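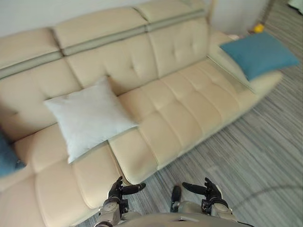 From: Hemant Kandpal
To: teleop list
Date: Tuesday, April 14, 2026
Subject: Re: Pillow task, demo settings

Sandamali Herath wrote:
> We're recording the sofa task at Trerkcombe next. Do you
> start with the hands open or closed? And how many demos
> before the first training run?

Open, and away from the cushions. Our first batch had mixed starts and the policy hesitated at the beginning of every run. I threw those out and we recorded again. The set we train on now has 46 demos by 2 operators, Urho and me.

What we do each time:

1. Move one pillow per demo, then stop recording. Longer takes were hard to label.

2. Check the wrist view before you start. Striped carpet takes up a lot of it when the gripper points down – leave the exposure locked.

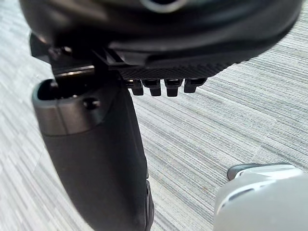

3. Go slowly on the release. If you let go fast, the operator's habit ends up in the data.

Send me your config if the delay is still bad.

Hemant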